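Landetti Open returns in August with 600 wrestlers and a new beach bracket

May 2025 - For immediate release

Hi everyone, Anong Noiphan here, tournament director of the Landetti Open, and I finally get to share the news I've been sitting on all spring. The Open is back this August, it's bigger, and we're adding a beach wrestling bracket for the first time!

Let me start with the numbers, as that's what most of you have been emailing me about. We've got room for 600 wrestlers this year across freestyle, Greco-Roman and women's wrestling, and 60 of those places are held for athletes who have never entered a ranked event before. I wrestled my own first tournament with borrowed shoes and a singlet two sizes too big, so those places mean a lot to me. Please don't be shy about asking for one.

We're at the Sukprasert Hall again. The old building went up in 1899 as a market, and if you were with us last year you'll remember how loud it gets when both ends of the balcony are cheering for different people. Seating is up to 1000 now that the east stand is back in use. The warm-up area has moved downstairs, next to the weigh-in room, which should save everybody that awful walk through the lobby in socks.

The beach bracket is the part I can't stop talking about. It's on the sand behind the hall, standing only, short bouts, and you can enter it on top of your regular weight class as long as your coach signs off. I tried it myself last month and lost to a seventeen-year-old in under a minute (she was very nice about it). We'll run it in the evenings, when it's cooler, and there's no extra charge to watch.

A few things have changed on the rules side. Weigh-ins are now on the morning of competition for every class. Video challenges are allowed from the quarterfinals on, one per wrestler, and you keep yours if the call is overturned. Repechage stays just as it was - I know some of you were worried about that one.

Our partners this year are Jitix, who are handling online entry and the live brackets, and Gerkton, who are supplying the mats and the scoreboards. Both have been a pleasure to work with, and Jitix put up with me changing the draw format more than once. Entries go through the Jitix page linked from our website, and club coaches can enter a full squad on one form. If you've entered before, your old login still works.

Tickets go on sale at the same time as entries open. Kids under twelve get in free with an adult, and weekend passes cover the hall and the beach. Press passes are free too, but please write to me before you travel, as the matside area is small and I'd hate to turn anyone away at the door.

Press contact: Anong Noiphan, Landetti Open media desk, Sukprasert Hall

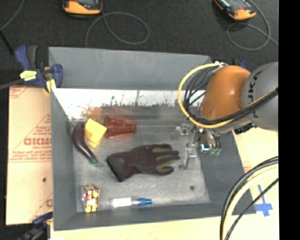 Robot arm over a gray bin, with a toy eggplant and a yellow block inside.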